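Trastlow Bread List
Re: Dough gone slack and sour in the heat

Lautaro Arancibia wrote:

> Hello all,
>
> I have been on the list since spring and mostly read. My kitchen faces west and in July it gets very hot by late afternoon. All winter I made the same white loaf from the Lemieux bread flour and it behaved. Now the dough rises fast, then goes soft and sticky, and when I turn it out it spreads into a puddle. The baked loaf is flat and smells a bit like beer.
>
> I have tried adding flour. That made it dry and it was still flat. I have tried less yeast but I don't know how much less is sensible.
>
> I would also like to know if the flour itself can go off. I buy the 20 pound sack and keep it in the pantry, rolled down with a clip. There were a couple of small moths in there last week.
>
> Last thing, is there anything worth making in this weather that doesn't need the oven on? My wife has asked me to stop heating the house.
>
> Thanks,
> Lautaro

Lautaro, your dough is over-risen. The smell tells you so, and so does the puddle. Adding flour won't bring it back once it has gone that far. I will take your questions in order, with the moths moved up, as they won't wait.

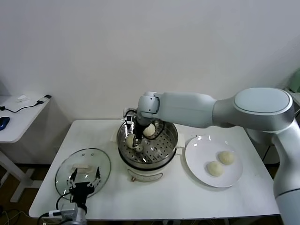
Ulla Ahonen

The moths first

Those are almost certainly pantry moths and they came in with something dry. It may have been the flour, but it could just as well be birdseed, oatmeal or a bag of nuts. Take everything out of the pantry and look in the corners of the packages for webbing. Anything with webbing goes in the outside trash the same day. Vacuum the shelves, paying attention to the peg holes and the underside of each shelf where the cocoons are, and empty the vacuum outdoors. Then wipe down with hot soapy water and let it dry before anything goes back.

What you keep should go into hard containers with a gasket. A rolled bag with a clip won't stop them. I use the square Gurivis tubs, which stack, but any tub with a rubber seal will do. If you have freezer space, new flour can go in for 3 days before it goes in the tub. Let it come back to room temperature with the bag still closed or you will get damp on the inside.

Does flour go off

White flour keeps well for a good many months if it is dry and closed up. Whole wheat and rye don't, and in a hot pantry they can turn in a few weeks. Smell it. Good whole wheat smells a little like hay. Old whole wheat smells like crayons or old paint, and the bread will taste of it no matter what you do.

In summer I would stop buying the big sack. The 5 pound bag costs more per pound but you will throw less away. Or split a sack with someone, as a few of us do here in town. Write to me off the list if you want to be in on the next one.

I don't think the Lemieux flour is your trouble. I have used it through several summers. It does take a bit less water in humid weather, so hold back a few spoonfuls when you mix and add them only if the dough asks for it.

Getting the dough cool

Heat speeds yeast up more than people expect. A dough that wanted the whole afternoon in January may be done before you have finished the dishes in July. The clock in the recipe is no use to you now. You have to go by the dough.

What helps the most, and costs nothing, is cold water. Put a jug in the refrigerator the night before and use it straight from there. If the kitchen is very hot, use ice water, but weigh it after the ice is strained out. With a mixer, shorten the mixing, as the bowl and hook warm the dough too. By hand you have less to worry about.

After that, put the flour in the refrigerator as well. It feels silly but it works. A bag of cold flour and a jug of cold water will give you a dough that starts out about where your winter dough did.

Then cut the yeast. You asked how much is sensible. Start by using two thirds of what you use in winter and see how it goes. If it is still racing, go down to half. Change one thing at a time or you won't know what did it. I write mine on the calendar next to the stove: yeast, water, what the weather was, how the loaf came out. After one summer you have your own chart and it will suit your kitchen better than mine would.

A thermometer is worth having. I was given a Pletus probe and it is fine, nothing special. Push it into the middle of the dough right after mixing. Write that number down too.

Where to let it rise

Find the coolest spot in the house and stop thinking of it as the kitchen's job. A basement floor is good. A north bedroom is good. If you have neither, use a picnic cooler with a closed jar of ice water in one corner and the dough bowl in the other, lid shut. Check on it after 20 minutes the first time so you can see which way it is heading.

The refrigerator is the other way to go and it is what I mostly do from June on. Mix in the evening, leave the dough out only until you can see it has started to move, then put it in covered. Keep in mind that it goes on rising until the middle of it gets cold, and a big lump of dough takes hours to do that. Flatten it or divide it before it goes in. In the morning, shape it while it is still cold. Cold dough is much easier to handle, so you get a better shape with less flour on the table.

Use a clear container with straight sides if you can, and put a rubber band at the starting level. For your white loaf, stop when it is a bit short of double. People get caught by waiting for a full double in summer. By the time you have cleared a space and found the scraper it has gone past.

What to do with a dough that got away

If it is only a little over, knock it down, shape it tightly and give it a short second rise. You will lose some flavor and color but you will have bread.

If it is the puddle you describe, oil a sheet pan, tip it in, push it out to the edges with wet fingers and bake it as flatbread with salt and onions. Or keep a piece of it, no more than a fifth of your next batch, and mix it into fresh dough. Keep the piece in the refrigerator and use it within a day.

Baking without heating the house

Bake early. I put the loaf in before 6 in the morning with the windows open and the oven is cold again by breakfast. On a Sunday I do two loaves back to back, slice one and freeze it. Sliced bread goes from the freezer to the toaster with no thawing.

You don't need the long preheat in summer either unless you are using a stone. A loaf in a pan does well enough going in as soon as the oven is up to heat.

A toaster oven will take a small loaf if the pan clears the top element. Lay foil over the loaf once it has colored. I have a friend who bakes hers out on the porch from an extension cord, and I would only say to check that the cord is rated for it.

And there is a lot you can do with no oven at all. English muffins on a griddle are the easiest and they use the same dough you make now, only softer. Flour tortillas, naan in an iron skillet, and flat rye breads on a dry pan all work. Stove-top breads are over in a few minutes each, and you can turn off the burner between batches.

Steamed buns are another, and an electric steamer puts out much less heat than an oven. The dough is plain, white flour with a little sugar and oil. Space them well apart in the basket, as they swell more than you would guess. They stay pale, so don't wait for color. Turn the steamer off and let them stand a little before the lid comes off, or they can drop and wrinkle. Leftovers freeze well and come back with a short steaming.

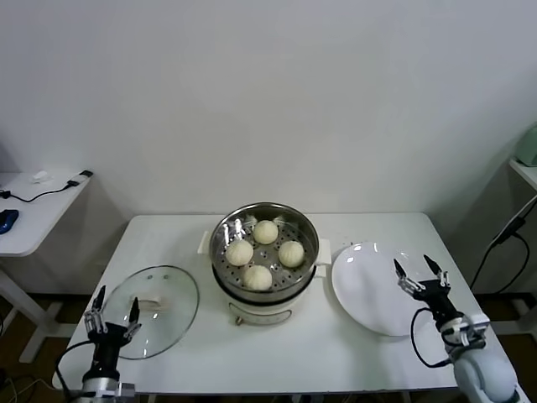

Short version for the refrigerator door

Cold water, cold flour.
Two thirds of the winter yeast, then half if needed.
Rise in the coolest room, in a container with a band on it.
Stop a bit short of double.
Shape it cold.
Oven on early or not at all.

Other replies

Two people wrote to me directly to ask about salt. Yes, salt slows yeast, but don't raise it for that purpose. You would have to add more than you would want to eat. Do make sure you haven't left it out, though. A dough without salt in July will run away and go slack just the way Lautaro describes, and I have done it myself more than once. I now put the salt on top of the flour before I measure anything else.

On starters, I will write separately when I have time. For now, feed them with cool water, make them stiffer, and keep them in the refrigerator between bakes.

Lautaro, please report back on the first cold-water batch, and say what you changed. If you can, tell us what brand of yeast it is and how long the jar has been open. Also whether the pantry shares a wall with the west side of the house. If it does, I would move the flour somewhere else until fall.

Ulla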